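The Hangar Door: Notes From Our March Newsletter

The old patrol plane comes home to Dredstead

Well, friends, it has been a long winter of paperwork, phone calls and cold fingers, and I'm so pleased to be able to write this item at last. The Wala, our twin-engine maritime patrol plane, is back on the field at Dredstead and sitting under a proper roof. Those of you who came out to watch her roll in know what a morning it was. For those who couldn't make it, pour yourself something hot and I'll tell you how we got here (it takes a while, I'm afraid, so make it a big mug).

For our newer members, a little background. The Wala spent most of her working life flying over open water, looking for things that did not want to be found. Her crews went out before dawn and came home after lunch, and a good many of them will tell you that the job was mostly hours of gray sea and a sore backside, with a few minutes here and there that they still think about. She carried a crew of 7 on a normal patrol. When she was retired she went to the storage yard at Iyer, where she sat outdoors for a good deal longer than anyone had planned, and the weather was not kind to her.

We had hoped to bring her home in one piece, under her own power, and for a while it looked as if we might. Then the inspection report came back on the wing attachment fittings and that was the end of that idea. There was corrosion in two of them, deep enough that you could feel it with a fingernail, and the inspector was very kind but very clear. So the wings came off, and the tail came off, and she made the trip by road instead, all 185 miles of it, mostly at night and mostly very slowly. I followed along in my own car for the last stretch and I have never been so interested in the height of a highway bridge in my life.

The convoy pulled in at a quarter past six in the morning. There was frost on the grass and a bit of pink in the sky, and people had come from all over. A few of the folks standing at the fence had flown in her. One had brought his old flight jacket, which he admitted no longer zips, and he wore it anyway. I don't mind telling you I had to go and look at something on the other side of the hangar for a minute.

Now, as to what happens next. The fuselage is on stands in the north bay and will stay there through the summer. The wings are in their cradles along the back wall, and please do mind them when you come through the side door, as the tips stick out farther than you would think. The first big job is cleaning – she had birds in her at Iyer, and mice, and something that we believe was a raccoon. After that we'll open up the floor panels and have a good look at the wiring. We know a lot of it was cut when the military gear was taken out, and it was cut in a hurry, so there will be a great deal of tracing and labeling before anyone gets to do anything fun.

I've been asked more than once whether we'll be putting the old radar and listening equipment back in. The short answer is no. Most of it was removed and destroyed when she left service, quite properly, and what was left in her is empty racks and mounting plates. What we would like to do is make up the operator stations so that they look right, with the correct seats and panels, and let visitors sit down and get a feel for how tight those quarters were. If you have a headset, a checklist, a chart, a coffee cup or anything else from that line of work tucked away in the attic, please do let us know. Even a loan would be welcome.

We have had wonderful luck with paint, too. The Lolleo shop out on the county road has offered to mix the sea gray for us at cost, from a chip we found behind an access panel where the sun had never reached it. It's a good bit bluer than the gray we had all been picturing! There was some lively talk over lunch about whether that could be right, and we've settled on trusting the chip.

Money is always the dull part, so I'll be quick. The move cost more than we had set aside, mostly on account of the second crane, and we are still short on the fund for the wing fittings. We have 38 of the brass seat plaques left for anyone who would like to put a name on one, and every plaque goes straight to that fund. They make a nice gift, especially for a parent or grandparent who served.

Work sessions start up again at nine in the morning, same as last year, and you don't need to know a thing about airplanes to be useful. If you can hold a flashlight or sort screws into jars, we'll be glad to have you. Bring gloves, wear shoes you don't love, and come in by the east gate, as the main one is still sticking.

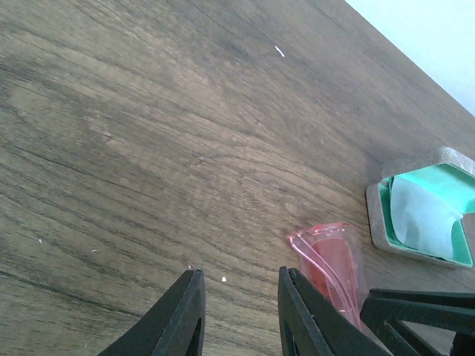 One more thing before I let you go. We're collecting stories from anyone who flew in the Wala or worked on her, and from their families too, who did a lot of waiting at home and have tales of their own. Write them out longhand if you like, or leave a message on the museum's answering machine and I'll type them up myself. Long ones are fine. I'm hardly in a position to complain.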